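# Brake Bias

The data from the long run came through at 4:40, and Dorottya Kocsis read it standing up. There were 300 channels on the Sturko logger. She needed four of them: front line pressure, rear line pressure, wheel speed left front, wheel speed right front.

The left front had locked into turn six on every lap after the eleventh. The lock-up was short. It began when pedal pressure had already started to fall, which was the wrong place for it. A driver who brakes too hard locks a wheel early. Kocsis had locked hers late, on the release, with the steering already turned.

She was the driver. She was also, because Drekent was a small team, the person who checked the driver's traces.

"You're trailing too long," said Erzsébet Fodor from the other side of the bench. Fodor engineered the car and had a habit of answering before the file was open.

"I'm trailing the same as in the morning."

"Show me."

Kocsis laid lap four over lap fourteen. The pedal traces sat on top of each other until the turn-in point and then stayed there. Fodor looked at them for some time. She pulled the rear pressure up underneath and changed the scale.

"Rear's down," she said.

It was down by very little. At turn one the difference was lost in the noise. At turn six, after the long downhill straight, it was visible if the scale was tight enough. The rear brakes were doing less of the work each lap and the front tyres were being asked to cover it.

"Fluid?" said Kocsis.

"Fluid would give you a long pedal. Was it long?"

"No."

"Then it isn't fluid."

Fodor wrote *bias bar* on the run sheet and put a line under it. The bar was a threaded rod behind the pedal, and the driver could shift it from the cockpit with a knob and a cable. Kocsis had not touched the knob. The logger recorded its position, and the position was flat from the first lap to the last. 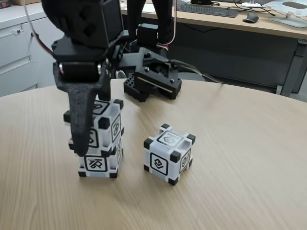 ## Strip

They had the pedal box out by six. The garage at Brodiscombe had been built for touring cars and the lights were in the wrong place for anything low, so Fodor worked with a headlamp and Kocsis held the tray.

The clevis pins came out clean. The master cylinders moved freely. Fodor measured the free play on both sides of the bar, wrote down two numbers, and measured again. The two numbers had not changed. She turned the adjuster by hand, a quarter turn at a time, and counted under her breath.

"There's a flat spot," she said. "Feel that."

Kocsis took the knob. For most of its travel it clicked evenly. In one place it went past a click without moving the bar, and when she let go it came back by the same amount.

"The sensor's on the knob end," said Kocsis.

"Yes."

"So it logs the knob."

"Yes."

The bar itself could walk under load, and the logger would go on reporting where the knob had been left. On the downhill straight the kerb vibration was at its worst. The thread had been moving a little every lap, always forward, and nothing in the file would have said so except the rear pressure.

Fodor turned back through the car's log book. The last entry for the bar was from November, in the handwriting of a mechanic who had since gone to Balogh. It said *adjuster checked, ok*. The chassis had covered 2,453 kilometres since then.

"Did he check it or did he look at it?" said Kocsis.

"It says checked."

"Would you sign that?"

Fodor did not answer. She took a pen from her sleeve pocket, wrote the distance beside the old entry, and started a new line below it.

## Fit

The spare adjuster was in the truck, in the wrong drawer. It was the older pattern with a finer thread, and the cable end had to be filed before it would seat. Fodor filed it. Kocsis fitted the pins, then the clips, then read the torque figures off the card while Fodor set them.

At eight they pumped the pedal 100 times with a pressure gauge on each line. Kocsis sat in the car and did it at an even rate, without talking. Front and rear stayed in the same proportion throughout. Fodor marked the bar with yellow paint, across the thread and onto the housing, so that any movement would break the line.

"I'll want to see that after every run," she said.

"You'll have to take the nose off."

"Then we'll take the nose off."

Kocsis climbed out and went back to the laptop. Lap fourteen was still on the screen. Her minimum speed at turn six had been 141 in the morning, and by the end of the run she had given away more than she had thought. She had put it down to tyres. She had said so on the radio, twice, and it was in the transcript.

"Do you want me to change the run notes?" she asked.

"What do they say?"

"Driver reports front tyres going off."

"Were they?"

"A bit. Later on."

"Leave it in," said Fodor. "Put the bar underneath."

Kocsis typed it. Then she opened the morning's plan, moved the long run ahead of the tyre comparison, and went to find out what time the pit lane opened.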